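Stiff printed pads or soft ones for a hand-held gripper pair?

Posted by pegboard_dan, May 9, 2019

We record demonstrations with two hand-held grippers, one in each hand, and I have to pick fingertips before we order the next set. The choices are the hard black wedge pads we have now and a soft cast pad from Atico. The task is a pair of small kids' sandals on a white tabletop. Each one gets picked up and set upright on a little white stand with orange legs. The straps are thin and loop up high, and when a sandal is lying on its side I can't decide whether to go for the strap or the edge of the sole. Gripper camera view with the hard pads: 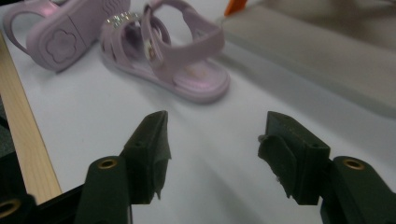
Selvaraj Hettiarachchi
What force are you closing with? We ran both kinds on a Moller arm last December. Hard pads held a flat sole edge fine but slid on anything glossy. The soft ones held better and wore out faster, up to 300 closes before the front edge started to tear. If you plan to record 500 runs, order spares. Also go for the sole edge. A strap swings, and then your release position is different every time.

kesness_user
just get the soft ones

pegboard_dan
I haven't measured the force, it's whatever my hands do. I tried the sole edge on five runs this morning and it was easier to place. The trouble is the second camera. From head height the gripper partly hides the sandal it's over, and in half the clips I can't tell whether I have the strap or the sole.
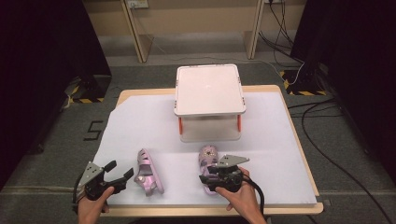 I could move the head camera higher, but then the stand gets small and the wrist views have to do most of the work. The Uddin controller we use logs finger opening at every step, so maybe I can tell strap from sole by the width alone. Has anyone done that?

Selvaraj Hettiarachchi
Yes, it works if the two widths are far enough apart. Close on the strap a few times, close on the sole a few times, and compare the logs. With soft pads the numbers spread out more because the pad squashes, so do it again after you swap. I would leave the head camera where it is until you have done that.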